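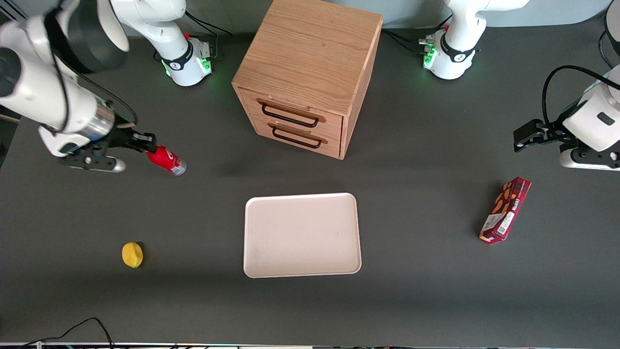

Murnden twin-arm bench cell, right gripper holding a can, base rings green.

Murnden Twin-Arm Bench Cell - setup and upkeep

Two white arms, one dark tabletop, parallel grippers both sides. Sold as a full cell or as arms only (you supply the table). Ships from Trerkedham, usually on one pallet, sometimes two.

What you get
Two arms with bases
Two black-finger parallel grippers, fitted
Base cables and gripper cables
Hex key set, torque driver, finger gauge
Printed setup card
Tabletop and frame (full cell only)

Not included: drawer units, trays, test items. Use your own. Cans, snack boxes, small cabinets with wire handles all fine.

Setting up
Table first. Level it, lock the feet, then bolt the bases down. Bases go at the back edge, cables toward the back. Hand tight on all bolts, then go round again with the torque driver in a cross pattern.

Right and left are the ROBOT'S right and left. If you stand at the front facing the bases, the right arm is on your left. We get a lot of calls on this. Swap the cables and the arms will power up but the software will refuse to pair them.

Leave slack at the gripper. The cable has to loop over the housing and still let the wrist turn all the way both directions. Turn it by hand with power off before you clip anything down. Too tight is the number one cause of dead gripper cables.

Power on, wait for the green ring on both bases. No green on one side - check the base connector is pushed fully home, then restart both arms, not just the one.

Regular care
Every 100 hours: wipe fingers with a dry cloth, check finger screws, look along the gripper cable for shiny spots or cracks.
Every 2,000 hours: new finger set, new gripper cable, re-run the zero routine.
White housings: damp cloth only. No solvent, it dulls the gloss and theres no fixing that.
Crumbs and grit off the table before each session. They get in the fingers.

Changing fingers
Power off. Two screws per finger. Old one out, new one in, check the gap with the gauge and run open/close 20 times with nothing in the grip. If one finger drags, loosen and reseat it. Dont file it.

Spares
Finger set, Stistley pattern - in stock
Gripper cable, Oláh connector - in stock, leaves in 72 hours
Base cable - in stock
Wrist housing cover, white - back in November
Full gripper, left or right - ask, we build to order

Have the serial number from the base ready when you order, older cells use a diferent plug.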